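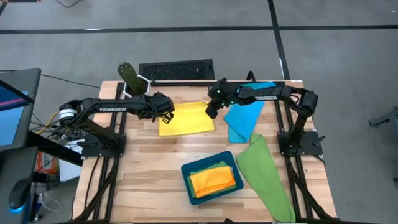
The folding table, with yellow up next and the cactus supervising.

So a bunch of you asked what happened with the robots after my grumpy post in January, and the answer is that they're still here, I'm still here, and I'm less grumpy. A bit less.

Quick catch-up if you're new: I work at Allum, where we wash and fold cleaning cloths for restaurants and offices and a couple of gyms. On a normal day we put through 3000 cloths, and every single one of them used to be folded by a person standing up. There are 14 of us on the floor. Folding was what you did when you weren't loading, unloading or hunting for the missing half of somebody's order, and if you were new it was pretty much all you did. I folded for my whole first year. I can still do it in the dark.

The arms took over 1000 of those cloths a day. Only the small plain ones, the kind that come in colors so the kitchens can keep their raw meat cloths away from everything else. Anything with fringe, anything big, anything a customer has stitched their name on, that's still ours. The big tablecloths for the Grinell account are very much still ours, I'm sorry to say.

What surprised me is how much the job became about getting things ready. Before, I'd grab a heap out of the dryer and fold it on whatever surface was free (sometimes on top of another heap). Now the heap has to be thinned out first. You lay a few cloths on the table so there's some wood showing between them, and you put the bin where the arms can get at it without knocking each other. If you drop a whole armful in the middle they'll spend forever pinching at the pile, and you'll end up going over there and doing it yourself while they wait. I've done that more often than I'd like to admit!

And they are slow. People picture something out of a car factory, sparks and whooshing, and then they come and watch one arm hold a corner while the other one thinks about it. My aunt visited and lasted maybe a minute before she asked where the coffee was. But they don't get sore wrists, and I do — or I did. I used to wear a brace from the drugstore on my right hand most of the winter, and I haven't had it on since spring. That's a real thing and I want to be fair about it.
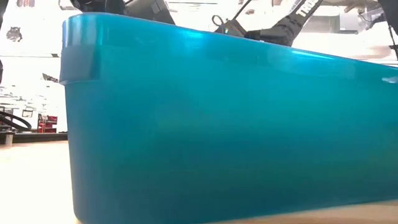 The other real thing is the talking. Folding was where you found out who was moving, whose kid got into what school, who was thinking of quitting. You'd stand across from somebody for an hour with your hands busy and it all just came out. Tending the table is a one-person job. You can't wander off, but you don't have anybody opposite you either, and the first month I went home feeling like I hadn't spoken to a soul. I brought it up and we changed the rota, so now whoever's on the table swaps out after 2 hours and goes back to the big linens with everybody else. It helped a lot. I wish we'd asked for it on the first morning.

Nobody got let go, which was the question in about half of your comments. One person left for the Veloso plant across the river because it pays better, and she wasn't replaced. Make of that what you like. I've gone back and forth on it. Management says they'd have hired somebody a year ago, and maybe they would have, but there's one less locker with a name on it and I notice it when I hang up my coat.

Then there's the paperwork. We used to keep the orders on a clipboard and now they're in a program called Drarnadard, and I have opinions. It wants to know why a cloth was pulled from the table and gives you a menu to pick from, and none of the choices is "it had gum on it." I pick "other" and type gum. Somewhere there is a report with the word gum in it over and over again, and I hope whoever reads it is having a nice day.

I did get a small raise out of the training, and I like being the one people call over when an arm stops halfway. Most of the time you clear the table, lay the cloths out again with more room and start it back up. The green ones give us the most trouble, and I have no idea why. They come from the same supplier as the orange ones and feel exactly the same to me.

Next up they want to try napkins. I've folded plenty of napkins in my life and I have my doubts, but I said I'd take the first shift on it, so you'll get a post about that whether it goes well or not. If any of you work somewhere that's already tried it, tell me how you dealt with the hems, please!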